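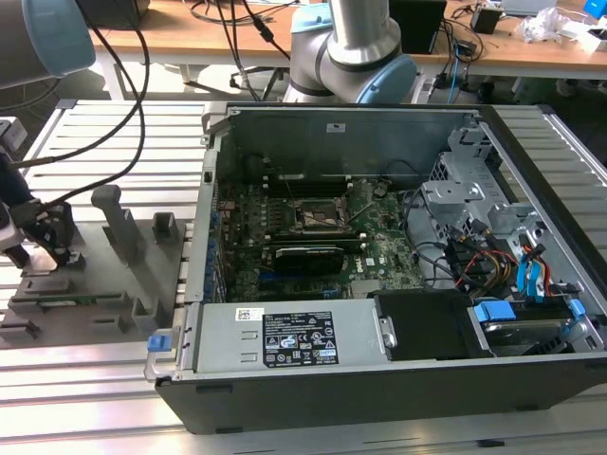
Dell tower on the bench, side panel off, CPU socket empty.

January, a little after four in the afternoon. Shop at 22 °C, heater off, door shut.

Fans, then. I said before the holidays that I would write up the fan business properly, and I keep putting it off because every time I sit down with it another one starts to rattle and I go and look at that instead. But Gifty asked me over lunch whether we are oiling them or throwing them out this year, and I gave her such a muddled answer that I felt I owed her a better one, and the rest of you too. So this is long. Get a coffee.

The box under the stairs has 138 fans in it. Jomar went through the lot, bless him, and wrote the total on the lid, so that is a real number for once. Most are case fans pulled from office machines, then power supply fans, then a sad layer of little graphics card fans at the bottom with their wires all knitted together. What they have in common is that somebody (often me) decided at some point that they made a noise and put them in the box to deal with later.

My feeling after going through the top layer is that we have been far too quick to condemn them. A noisy fan can be noisy for several quite different reasons and we have been treating them all as "bearing gone." So let me put down what I hear and what I found when I opened them up.

First there is plain dirt. A felt of dust builds up on the leading edge of each blade, never quite evenly, and the whole rotor runs out of balance. It gives a low, wobbly hum that you feel in the case more than you hear. If you hold the fan in your hand while it runs you feel it in your fingertips. These come back beautifully. Soft brush first, then a cotton swab barely damp with the Wornus cleaner, and let it dry overnight on the rack. Please hold the blades still when you use the air line! I know it is satisfying to hear them scream up to speed, I used to do it too, but it is hard on the bearing, and a fan that was only dirty ends up being dirty and worn.

Second is a dry sleeve bearing. That one is a chirp or a dry grumble at startup which often fades after a few minutes as things warm up, and then comes back the next morning. People bring a machine in and say it only does it when it's cold, and by the time it is on our bench it has been in a warm car and it behaves like an angel. Leave it overnight and listen first thing. Emília caught two that way last month which I had already signed off as fine, and she was very gracious about it.

Third is a worn sleeve bearing, where the shaft has play. Take the hub between finger and thumb and rock it gently. Every sleeve fan has a tiny bit of movement along the shaft and that is as it should be, but side to side you should feel next to nothing. If it knocks, oil will quiet it for a week and then you will be ashamed of yourself. Scrap it.

Fourth is ball bearings gone rough. A steady gritty whir, the same hot or cold, getting higher as the speed goes up. Spin it by finger with the power off and it feels like there is sand in it. I have tried flushing these and regreasing them and I have had one success that I would put in a customer's machine. Not worth an afternoon. Martti disagrees and has a jar of them soaking on his side, and I wish him well.

Fifth, and I am embarrassed by how often it was this, there is nothing wrong with the fan at all. The cable is touching a blade. Or a screw is overtightened and has pulled the frame slightly out of square so the rotor brushes the housing. Or a panel is buzzing in sympathy and stops when you lean on it. I would guess that a fair share of the box is here for that reason and was never faulty.

Now the oiling, as I have been doing it.

Peel back the label on the hub side, slowly, from the edge away from the wires. If it is cold it tears, so hold it near the lamp for a minute. Under it there is sometimes a small rubber plug and sometimes just the open end of the bearing with a split plastic washer on the shaft. If there is a plug, lift it with a pin and put it somewhere you will find it again (lid of the swab jar is where I put mine). If the back of the fan is solid molded plastic with no label and no plug, leave it be. I have seen people drill them. I have drilled one. It did not go well and there was plastic in the bearing for evermore.

Wipe out whatever black stuff is in there with a twist of paper. Then one drop of the Grasatora light oil from the needle bottle. One. Turn the rotor by hand a few times, let it draw in, and add a second drop if the first one vanishes. Any more than that and it creeps out under the label, the label won't stick, dust sticks to everything, and you have made next year's noisy fan. Do not use the spray can from the bicycle shelf. It quiets things wonderfully for a day or two because it is mostly solvent, and then it dries and takes what was left of the original oil with it.

Before the label goes back on, clean the ring around the hole with alcohol on a swab and let it flash off. If the old label won't hold, cut a round of the foil tape. I've been using the small hole punch from the leather kit, which Joni has asked me to return, and which I will.

Then run it on the bench supply at full voltage for an hour, standing upright, and an hour lying flat. This matters more than I expected. A sleeve fan can be sweet as anything upright and grumble as soon as you lay it on its back, which is exactly how it will sit in half the cases we see. Write on the label which way it was happy.

On listening. We have the Fotance sound meter now and it is a nice thing to have, but I want to be modest about what it tells us. With everything switched off and the door closed the shop reads 35 dB, and that is with the fridge quiet and nobody shuffling. Most of a decent fan at low speed disappears into that. So a reading that barely moves does not mean a silent fan, it means our room is louder than the fan. For comparing one against another, hold the meter the same way at the same distance, with the fan hanging from the rubber bands so the bench isn't singing along, and write down the room reading next to the fan reading every time. The old wooden spoon against the ear trick still finds a bad bearing faster than the meter does. Handle to the ear, bowl to the frame, mind your hair.

I also want to say a word for replacing things gladly. There is a kind of thrift that costs more than it saves, and I am prone to it. A power supply fan means opening a power supply, and I would like us to agree that we don't do that for a bit of chirping. The big capacitors in there can hold a charge after the plug is out. If the fan in a supply is noisy, the supply comes out whole and goes in the recycling cage with a tag. Joni is the only one of us trained for it and she has enough to do.

Graphics card fans I am undecided on. They are small, they run fast, and the frames are awkward to hold. The ones I oiled behaved well enough afterward, though the labels are so tiny that getting them to stick again took longer than all the rest. For now, brush and clean, oil only if it is plainly dry, and if it still complains put it aside for me.

Storage. The sorted ones are going in the Abera cabinet by the window, second drawer down, by size, wires wrapped once around the frame and tucked. Not tightly, please, the wires break at the hub where they come out and that is a miserable place to solder. Tested fans have a green dot. Cleaned but not tested, yellow. If there's no dot then assume we know nothing about it, whatever I may have told you in passing.

Things I still want to try, when there's a quiet spell: a slightly heavier oil on the ones that live in warm cases, to see if it stays put longer. Rubber mounts in place of screws on the worst of the thin steel cases. And I'd like to oil one fan, leave its twin dry, run them side by side on the shelf until spring and see how they get on. Jomar has offered the shelf over his desk for that and says he can sleep through anything.

Gifty, so the short answer to your question is oil the dry ones, brush all of them, and scrap anything that knocks. Sorry it came out as a muddle over the soup.

To pick up: swabs, foil tape, another needle bottle for the Grasatora (the cap on the present one has a split in it and I've wrapped it in a rag, top shelf, left side). Joni's punch goes back tomorrow morning. Yellow dots are running low as well, there may be a sheet in the drawer with the envelopes.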